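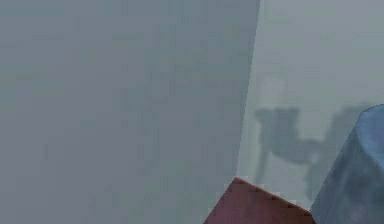

# About Skorklow Housing Partners

Skorklow Housing Partners is a residential redevelopment company based in Rivville. We acquire former institutional land, prepare it for new use, and build homes on it for sale and for rent. Our work is concentrated on sites that have passed out of public service, including closed school campuses, surplus rail property and former hospital grounds.

The company was formed by the merger of two local firms, Holovko Land Services and the Gesitov Building Company. Holovko had handled surveying, title work and site clearance in the county for many years. Gesitov built small apartment houses and attached homes. The two firms had worked together on several properties before combining their offices under the present name.

## What We Do

Skorklow manages each project from purchase through the first year of occupancy. Our staff of 21 includes planners, engineers, construction managers and leasing personnel. Architectural design and environmental testing are carried out by outside firms selected for each site.

Before a purchase is completed, we review existing structures, utility lines, drainage and road access. Where older buildings can be brought up to current code at reasonable cost, we prefer to keep them. Where they cannot, demolition is scheduled under city permit, and neighboring owners receive written notice before work begins.

To date the company has completed 12 developments in Rivville and the surrounding townships. They range in size from a row of four townhouses to the Holovko Street Apartments, our largest rental property.

## Current Work

Our principal project at present is Gesitov Commons, on the grounds of the former county nursing school. The approved plan provides for 145 homes, a mix of townhouses, apartments and detached single-family houses, together with a public walking path along the north side of the property. The original brick classroom building will be retained and converted to apartments for residents aged 55 and over.

Site grading and sewer replacement make up the first phase. Traffic on the east access road will be limited to construction vehicles until that phase is finished. The city traffic study and the approved site plan may be read at our office during business hours.

## Working With Neighbors

Redevelopment affects people who already live nearby, and their comments are part of our planning process. Skorklow holds a public information meeting before any zoning application is filed and a second meeting before construction starts. Written comments received at either meeting are forwarded to the city planning department along with our responses.

Construction hours at all sites are 7:30 a.m. to 5 p.m. Complaints about noise, dust or parking should be directed to the site office, which is required to reply within 2 business days.

## Affordable Homes

A share of the homes in each new development is reserved for households that meet local income limits. Applications are accepted each March, and eligible households are placed on a waiting list by lottery. Current residents of Rivville and persons employed within the city receive preference where the terms of the land sale allow it.

## Contact

The Skorklow office is located on the ground floor of the Holovko Street Apartments in Rivville. Visitors are asked to use the street entrance. Inquiries about land sales, leasing and subcontractor registration are received at the front desk or by mail.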